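Progress report to the Pliltetti fund
Project: Sorting of small household items, Zernendale hall
September 3, 2023

Dear colleagues,

With this letter I report on our work since July. The grant was used for the sorting corner, and the main part of it is now in daily use.

We received 493 items from households in Zernendale during this period. Most of them are small: cups, lids, plastic containers, pieces of packaging, wallets. Nearly 13 percent had no clear category in our old list, so we made a new list with six groups. Lids are now a group of their own. Before, they were put together with containers, and the people at the table lost much time looking for the matching part.

The gray metal bins stay in service. We considered plastic ones from Huvutix, but the price was higher than we planned and the metal ones are easy to wipe.
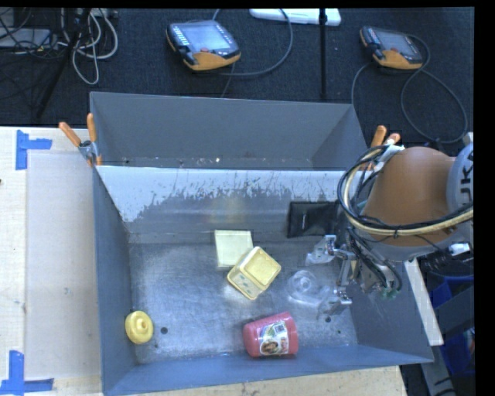 The inside surface of the bins has many scratches, and on the walls the lighter layer is partly gone. This does not disturb the work. A small difficulty is with transparent plastic – on the bare metal floor it is hard to notice, and such pieces were sometimes left behind when a bin was emptied. We now ask that each bin is checked by hand at the end of the shift. We would also like to try a dark mat on the floor of two bins, with openings cut at the same places as the holes in the metal.

The labels for the new groups were printed by Říha and arrived one week late. The delay did not change the budget.

Still open are the written instructions for new helpers and the final list of costs. Both will be sent with the next report. We would be thankful for your opinion about the mats before we order them.

With kind regards,
The sorting team, Zernendale

© 2023 Zernendale Sorting Project | Contact | Back to top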